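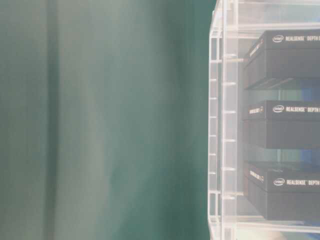

Boxed Intel RealSense Depth units on a clear acrylic rack, Melludska Open Day.

The Melludska Open Day is a yearly robotics event held each April in the town of Melludska, at the workshops of the automation firm Jeradov. It began as a single afternoon for local schools and has grown into one of the liveliest days in the town's calendar, with 772 visitors at the most recent count.

The day is built around live demonstrations. Robot arms sort parcels, stack trays and pick goods from shelves, and visitors may stand close enough to hear the motors. Shelf picking draws the biggest crowds by far. Boxes of the same size and colour, set one above another on see-through shelving, make a surprisingly hard test, as clear plastic throws back glare and can confuse a depth camera. Watching an arm work out where the shelf ends and the box begins is a real treat, even for people who have seen it before!

There are 12 stands in all, and talks last seven minutes each so that children can keep up. The Dider hall, added when the old workshop became too crowded, seats 190 and is used for the closing demonstration, in which the audience chooses which item the robot should fetch next. Staff from Jeradov stay on afterwards to answer questions, often well into the evening.

Entry is free. School groups must book ahead.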